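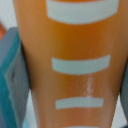 An afternoon with the bottle arm at Ondieki

The coffee ran out well before the visitors did. By 4 in the afternoon Atieno Simiyu had explained the gripper to nearly 200 people, most of whom wanted to know if it could open the bottle as well.

"It can't," she says. "It picks things up. I've been saying so since the doors opened."

Simiyu runs the handling lab at Ondieki, which throws an open day every September. Her orange bottle, with its pale stripes and its shine, drew a steady crowd. Engineers prefer something duller.

"Gloss is a pain. You get a bright streak down the front and the software has opinions about it. And the shape narrows, so where you grab matters."

How hard should it squeeze?

"Less than a proud father showing his kid how it's done – we had one of those."

The project is called Prestis, a name she didn't choose and would rather not discuss. She is happier talking about the 30 grips she wants in a row before she'll let anyone from sales near it.

And after that?

"Cans," she says, and goes off to look for coffee.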